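3.2 Marking materials and the work surface

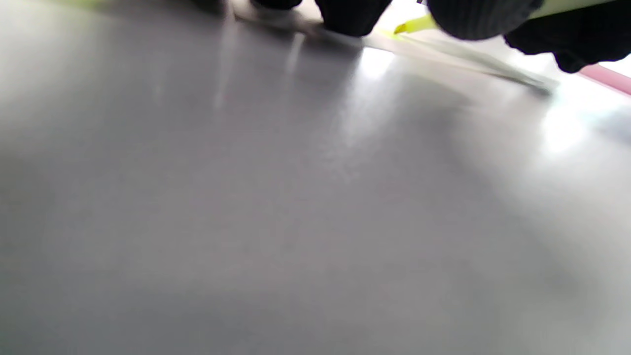 Figure 4. Highlighter with a yellow-green chisel tip, held in a gloved hand over a gray tabletop.

The second part of the study concerned the marking of printed records before they were copied and filed. Staff at the Vavthorpe and Gidham reading rooms had for several years used highlighters to set off entries that required a second reading, and the practice differed between the two sites. At Vavthorpe a single color was used for all entries. At Gidham the color depended on the reader, and the meaning of a given color was not written down until June of the second year. Marchal's earlier survey of the Mundance holdings had found the same difficulty, and her coding sheet was adopted here with small changes (see Appendix B).

A total of 1656 sheets were marked under the revised procedure. Of these, 800 came from Vavthorpe and the remainder from Gidham. All sheets were single-sided and had been printed on uncoated paper. Sheets with existing marks in ink or pencil were set aside and are treated separately in Section 3.4.

Marking was done at a plain table with nothing printed or painted on its top. The choice of surface was the subject of some discussion during the pilot. Patterned and glossy tops made it harder for readers to judge where a pale mark ended, particularly under the ceiling lights at Gidham, and a matte gray top (Figure 4) was preferred by most of those who took part. White tops were acceptable, although several readers reported that they lost sight of the edge of the sheet.

Readers were asked to use a chisel tip in yellow or yellow-green. A chisel tip gives two widths of line depending on how the barrel is turned, and the wider face was used throughout for full entries. The narrow face was kept for single words and figures. Each mark was to be made in one stroke from left to right. Where a stroke fell short of the end of the entry, the reader was instructed to leave it and to note the sheet number, as overlapping strokes copied darker than single ones and were later mistaken for a separate category.

Gloves were worn at both sites for the handling of the older sheets. Thirteen readers completed the full set of sessions. Four of them stated that gloves made the highlighter harder to control near the margin, and the spread of line positions in the Gidham group is consistent with this report. The Vavthorpe group showed no comparable spread. The two groups did not use the same glove size chart, and the difference should be read with that in mind.

Markers were replaced at the start of each session whether or not the tip showed wear. Discarded markers were kept and labeled by reader, and the condition of the tips is reported in Section 4.1 together with the Fodor copying trials.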